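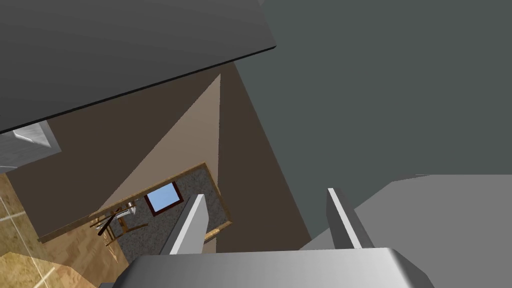 Products / Service and Maintenance / Spindle Exchange Program

Polar Spindle Exchange Program

The Polar Spindle Exchange Program provides owners of Polar machining centers with a factory-rebuilt spindle in place of a worn or damaged unit. The customer returns the old spindle to the rebuild shop in Tultunthorpe after the replacement has been fitted. Production does not have to wait for a repair to be completed.

Units covered

Exchange spindles are available for the Polar 200 series, in belt-driven and direct-driven versions. Units for the earlier Jeder machines are also held, with the exception of the high-torque option, which is repaired to order. Customers who are unsure of the version fitted should send the serial number from the plate on the spindle housing. The serial number of the machine alone is not enough, as many spindles have been changed during the life of the machine.

Scope of the rebuild

Each returned spindle is taken apart, cleaned and measured. Bearings, seals and drawbar springs are replaced in every case. The taper is checked against a master gauge and reground where required. Shafts that cannot be brought back within the limits of the original drawing are scrapped and a new shaft is fitted. The assembled spindle is balanced and then run on the test bench for 20 hours, with temperature and vibration recorded throughout. A copy of the test record is packed with the unit.

Ordering and delivery

Orders received before 1 p.m. are shipped the same day when the unit is in stock. Rebuild to order takes 13 working days from receipt of the old spindle. Units are shipped in a reusable crate - please keep the crate and its foam inserts, as the old spindle must be returned in them. A charge applies to spindles that arrive in other packing and show transport damage.

The exchange price assumes that the returned housing can be used again. Where the housing is cracked or has been machined by a third party, the difference is invoiced after inspection, and the customer receives the inspection report with the invoice.

Installation

Fitting may be carried out by the customer's own maintenance staff or by a Polar service engineer. Alignment must be checked after fitting, and the completed run-in sheet returned to the service office within five working days. The warranty starts on the date entered on this sheet.

Price list valid from September 6, 2022. Prices for Jeder units on request.

Contact

Lise Cloutier, Exchange Parts
Hodoroagă Machine Service, Tultunthorpe

Related pages
Ballscrew repair
Tool changer parts
Preventive maintenance contracts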